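The **Flillerley sourdough survey** was a community science study of the bacteria and yeasts that live in home sourdough starters. It was led by the microbiologist Aigars Šimkus and carried out in the hill town of Flillerley and the farming villages around it. Over the course of the project, 322 households handed over a spoonful of starter, and many of them handed over a good long story along with it. The main results were published on April 6, 2023.

## Background

A sourdough starter is a simple thing on the face of it, just flour and water left to sit and fed now and again, but it is home to a busy little world of microbes. Yeasts make the gas that lifts the dough, while lactic acid bacteria give the bread its tang and help keep unwanted molds away. Bakers have argued for generations over where these microbes come from. Some point to the flour, some to the air of the kitchen, and some (quite fondly) to the hands of whoever does the kneading. 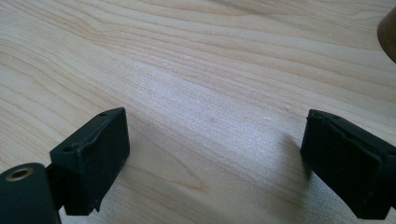 Šimkus had spent the earlier part of his career on the microbes of silage, and he came to bread by way of a neighbor's starter that smelled strongly of green apples. He wondered whether starters kept in the same town would grow to resemble one another over the years, as local bakers had always told him they did.

## Methods

Each household filled in a form about its starter: how old it was, what flour it was fed, how often, and where it was kept between bakings. Samples were kept cold and taken to the Trestell laboratory, where DNA was drawn out and read to find out which species were present. A smaller set was also grown on plates, so that living strains could be put into storage. The finished collection, named Isora, holds 2,383 strains and is open to other researchers who ask for them. 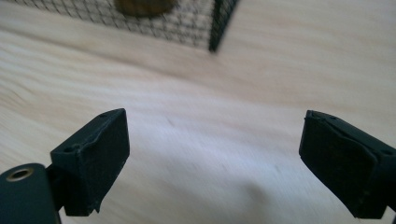 The team also sampled flour from the Zervas mill, which supplied a good share of the households, and swabbed the hands of bakers who were willing. Starters were then fed side by side in the laboratory on one plain white flour, so that the effects of diet could be told apart from those of the home they came from.

## Findings

Feeding habits turned out to matter a good deal more than street address. Starters fed on whole rye tended to share the same handful of bacteria wherever they were kept, and those fed on white wheat flour formed a looser group of their own. Age made little difference, which came as a mild disappointment to several families with very old starters indeed. Most samples held only 3 or fewer kinds of yeast, though the bacteria were more varied.

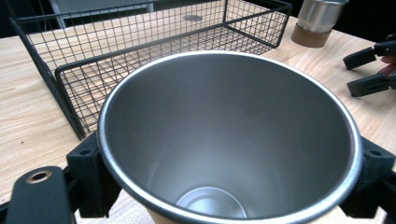 *A stainless steel cup seen from above.*

The hand swabs gave a more tangled picture. Bakers who worked with dough daily carried many of the same lactic acid bacteria found in their starters, but the study could not say which way the microbes had traveled, and the authors were careful to leave that question open.

## Later work

A follow-up study is planned to track a group of newly made starters from their first day onward, with samples taken at every feeding. Šimkus has said he would like the Isora collection to reach 3,000 strains, with more from households that bake with barley and oats, as these were thinly covered the first time.

## See also

- Lactic acid fermentation
- Wild yeast
- Community science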